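Progress note, Rivera house laundry corner — February

To: Leonora Tolentino
From: Honeylyn Calimlim

Sorry this is short and a bit all over the place, writing it between deliveries. Money first, then the rest.

**Spend so far**

Grant was 1,000. Spent 800, receipts are in the blue folder and scanned to you this morning. That covers the second-hand top loader from Kosto, the inlet hose, the drain pipe, sealant, and the plumber's call-out. What's left is for a proper shelf and the first lot of washing powder. No overspend and I don't expect one.

**Done**

- Water point moved to the laundry corner. Tap tested, no drips at the joint.
- Drain run outside. Plumber had to come back for it, first length of pipe was too short — no extra charge, he did argue a bit.
- Old twin tub gone to Orkton for scrap. They collected.
- Socket replaced with one that has a cover.
- Rota drafted. Ten households, 4 slots a day, mornings filling up first as expected. Evening slot still has gaps.

**Not done**

- Shelf. Avora quoted but the bracket size was wrong for our wall, waiting on a new price.
- Instruction sheet in large print. Have the wording, need somebody to check the Tagalog version before it gets laminated.
- Floor by the drain wants levelling. Water sits there after mopping. Not urgent but I'd like it sorted before we are busy.

**The washer**

Good buy I think. Stainless drum, simple controls, top opening so the older residents needn't kneel. Ran it twice empty and once with towels. Spin is noisy on that floor, rubber feet would help and they are cheap, so I'd like to take those out of the remainder if you're happy with it.

The wrap is staying on for now. I know you asked about this on your visit. Reason is the plasterer is still to do the far wall and the dust goes everywhere. It's marked and smeary but better that than the panel. Comes off when he's finished. Lid needs a good scrub, it's on my list, bicarb first and then somthing stronger if that doesn't shift it.

**Small things**

Lavender bucket is for carrying wet washing out to the line. One of the children's stools is doing as a stand for it, the pale blue one, saves bending to the floor each time. Mrs next door has asked for it back twice so we'll need a low table in the end — tables at the market are fine, no need to buy new.

Lost property already started. Odd socks mostly. Will put up a peg line for them.

**What I need from you**

1. Yes or no on the rubber feet.
2. A name for the Tagalog check.
3. Whether the second payment depends on the shelf being up. If it does tell me now please and I'll chase Avora harder.

**Next month**

Open to all ten households once the wall is finshed. First full week I'll be there mornings to show people the settings and keep an eye on the drain. After that the rota runs itself, or should do, and I'll look in at the end of the day to lock up. Will send you the usage sheet with the next report.

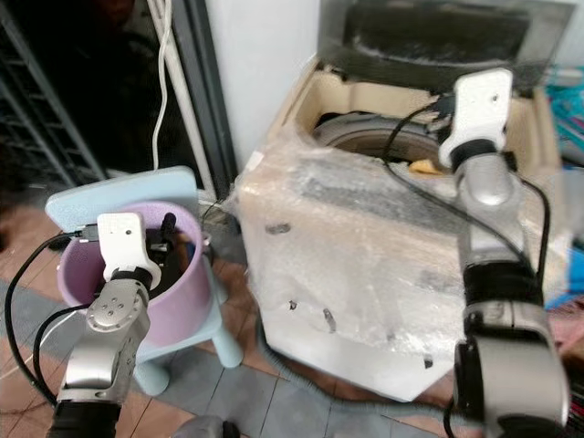 Nearly forgot, the plumber's guarantee slip is at the back of the folder, behind the receipts. Please keep a copy your end as well.

Honeylyn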